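Planning a Small Bench Arm for Plate Work

Workshop Tips: Equipment and Budgets

Most people price the arm first and everything else second. Do it the other way round. On a bench that moves plates from a rack to a stand and back, the arm is one line on the sheet, and the small parts fill the rest of the page.

Start with the table. Measure the clear top, then take off a border on every side for cables and elbows. Leave enough floor to walk down both long sides, even if one is only a narrow strip against a wall. Our top is wood with a perforated board laid over it, and I would buy the board again before anything else on the list. Fixtures can be shifted a hole or two when the first layout turns out wrong, and the first layout is always wrong.

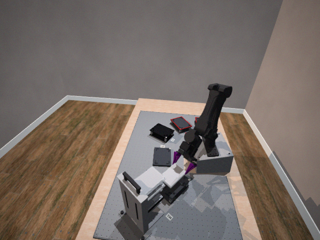
Next, write down every position the arm has to visit and give it a short code. Put the code on a label on the board beside the position and use the same code in the program and on the parts list. A sheet of 80 printed labels has lasted us since June.

Budget for a pedestal. Suppliers quote the arm with a mounting plate and nothing under it. Kvam wanted more for their riser than we had set aside, so ours was made locally. Decide the height before ordering. Too low, and the wrist has to fold up to reach the near fixtures.

Ask for a separate price on fingers. They wear, they get knocked, and each plate type may want its own shape. We order two sets at a time from Trakach, in a color that stands out against the fixtures. Allow 30 days.

Storage is where the money goes quietly. A rack with a carrying handle costs more than a fixed one, but it can be filled away from the bench. Check that the base locates the same way each time it goes back.
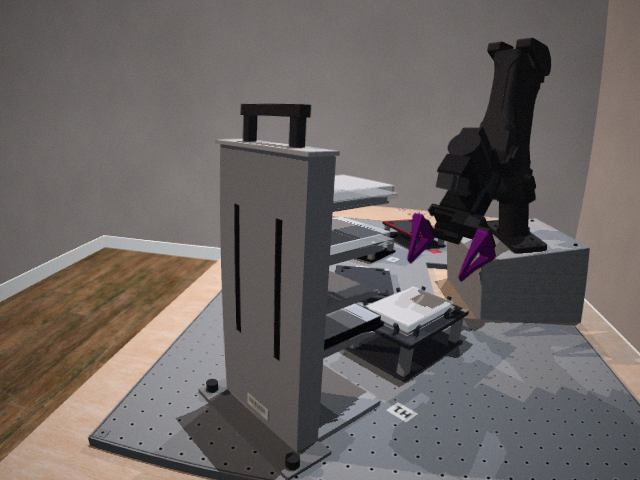
Revilau Bench Notes

Before paying for a rack, ask these questions and get the answers in writing:

What is the clear height between shelves, with a plate in place?
Can the gripper get in at the lowest level without touching the board?
Are base knobs and clips included, or sold as a kit?
Can one shelf be replaced without buying the whole tower?

The third question matters more than it looks. Our Esomo quote came to 1602 dollars and left out a hardware kit at 127. That was the whole of our spare money for the quarter.

Leave some of the board free. A second stand will be wanted sooner than planned, and moving a working fixture means teaching its position again. Allow half a day for that, and do it in the morning.

Keep the old layout sketch in the drawer with the spare screws.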